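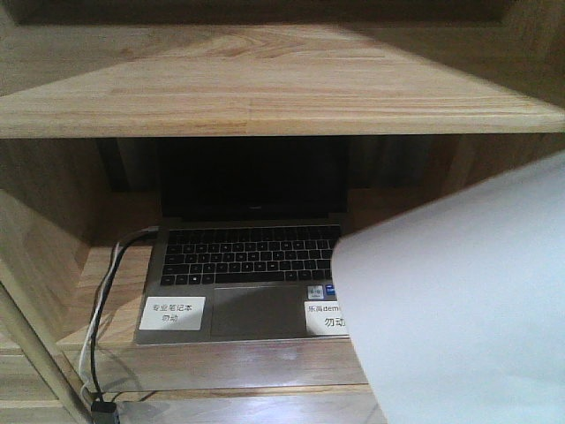
Brasow > Town Life > Conversations

Search this site Go

The woman who runs the night ferry to Odgate makes her coffee before she says hello. I liked her right away! She has been on the crossing 19 years and says she still gets butterflies when the fog rolls in. "You hear the water before you see it," she told me, "and I slow right down and talk to the boat." 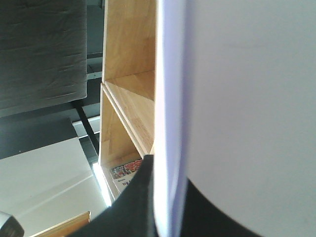 Most of her passengers are bakers and nurses heading home, and she knows who wants to chat and who wants to sleep. Fog is her favorite subject, though. I asked what it looks like from the wheel, and she said a big smooth white shape with a bit of lavender down one edge, right before sunrise. "Then the edge goes gold and I can breathe." 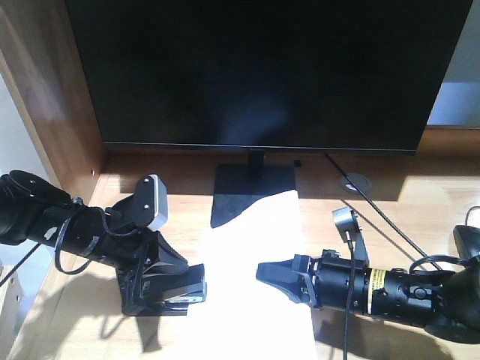

She does her logbook by hand, always has. The company wanted everything typed up last December, and she held out – she likes a sheet of white paper on a light wooden desk, sun on it, the screen left dark. "I wrote down 1,702 crossings that way before I stopped numbering them." Would she ever move to the day boat? "With 50 tourists asking where the restroom is? No thank you."

Contact | Copyright Brasow Town Life | Back to top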